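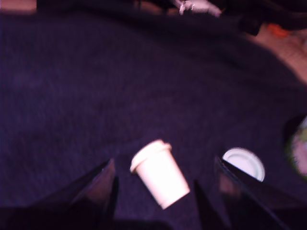 We finally moved our system models off the shared drive and into a proper repository, in May, and I said I would write up how it went.

There were 111 diagrams to start with. Most were SysML, some were older block drawings that Glória Pacheco had made in Votach before I joined. Votach exports to XMI, but the file it writes drops the stereotypes, so every interface block arrived in Sandu as a plain class. I wrote a short script to put them back from the naming convention. It handled everything except 3 packages where we had ignored the convention.

The bigger job was requirements. We had 400 in a spreadsheet and 55 of them had no owner. I went through those on a Sunday with Glória on the phone, and we deleted more than we assigned.

Merging is still the weak point. Sandu locks at package level, so two people can't edit the same subsystem at once. We tried Drurari, which compares models element by element, and it works well for text properties. Moved elements show up as a delete and an add, and you have to match them by hand.

The Skinby interface model is next. It has its own profile, last edited years ago, and I haven't found the source file for it yet.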